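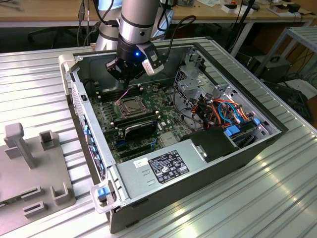 From: Lawal Dauda
To: cell-software list
Subject: Re: [cell-software] planner refuses approach to RAM slots, Tirnside cell

Amr,

Answers below your text. I cut the log, but I read all of it.

Amr Morsy wrote:

> I have the tower case on its side on the table and I'm trying to run
> the RAM approach from the January branch. Perception finds the
> board. The pose looks right when I overlay it in the viewer. Then
> the planner returns error 2 (no path) on nearly every attempt. When
> I turn off the point cloud layer and plan against the case model
> only, it finds a path right away.
>
> I don't want to run with the layer off because of the cables. Is
> there a middle setting? Hultstead has the same case and they say
> theirs plans fine.

Your planner is fine. The trouble is in how the point cloud gets turned into obstacles before the planner sees it.

The wrist sensor looks down into the case and sees the power and SATA cables beside the drive cage. Colored cables against gray metal give it a lot of stray depth points. The voxel filter keeps most of those and then pads each one by the default clearance, 15 mm. A tangle of cable that is mostly air turns into a solid block. With the arm coming down from overhead, there is not much room between that block and the wall on the other side, and the gripper fingers have to be angled to get at the slots. So the planner tells you there is no path, and given what it was handed, it is correct.

You can check this in a minute. Open the viewer, turn on "collision layer (padded)" and turn off "raw cloud". Most people only look at the raw cloud, where everything seems open.

> Is there a middle setting?

Yes. In cell.yaml, under scene, there is a section called regions. Each region can have its own padding and its own minimum point count. I would set up two of them.

The first region is a box over the board, from the CPU socket out past the memory slots. Set padding to 2 mm there and let the case model do the work, because the board is rigid and the model is good. Turn up the minimum point count so single stray points get dropped.

The second region is the cable side, by the drive cage. Leave the padding at the default. You do want the arm to stay away from there.

Anything outside both regions uses the global values, so you don't need to touch the rest.

One warning about the first region. If you draw it too big, it will cover any thin wire that crosses the board near the slots, and the filter may throw that wire away as noise. There is one on your board, the pink and white one. A thin wire gives very few points per scan. Merge several scans before filtering (scan_merge in the same file) and it should survive. If it still drops out, add it by hand as a keep-out capsule. It's ugly but it works, and the capsule moves with the board pose, so you only have to do it once per case.

> Also, the arm sometimes picks a path where the wrist turns almost
> all the way over before going down. I stopped it by hand both times.

Stopping it was the right call. That comes from the cost settings. The sampler gets 100 tries by default, and when nearly all of them fail it takes whatever is left, even if that is a bad path. Once the padding is fixed you should see this much less. I would also put a limit on the last wrist joint. Your cable hangs in a loop off the upper arm, and the planner knows nothing about that loop. It is not in the robot model. A joint limit is the simple way to keep it from being wound up.

> I saw joint_cost: 999 in the Birkside config. Should I copy that?

No. In that version 999 was a marker that meant "use the old cost function". The current loader reads it as a real weight, and you will get very slow, strange paths. I'll make the loader reject it. If anyone else on the list still has that value in a config, please take the line out.

> Hultstead has the same case and they say theirs plans fine.

They tie their cables back before a run. They are also still on the release before the wrist cloud was added to the collision scene, so their planner never sees cables in the first place. I would not use their setup as a reference for this.

On the fixture plate to the left of the tower: it is not in your scene file. I looked through what you sent and there is only the table, the case and the shelf. The cloud won't reliably pick it up when the wrist is pointed into the case, and the T-shaped post is tall enough that I'd worry about the retreat move. Dalen has a mesh for that plate in the shared folder. Load it as a static object and measure the offset from the table origin yourself, don't trust the one in their file.

Order I would do things in:

1. Add the plate to the scene.
2. Set the joint limit.
3. Add the two regions and look at the padded layer.
4. Plan only, no motion, a few dozen times with different start poses.
5. Run at low speed with the insert step turned off.

Send me the plan-only log from step 4 if the failure rate is still high. Please include the region boxes, or I can't replay it here.

The change to the loader is in review. I'm leaving the default padding alone for now. I know it is too much for work inside a case, but the bin picking cells depend on it and I don't have time to retest those this month.

Lawal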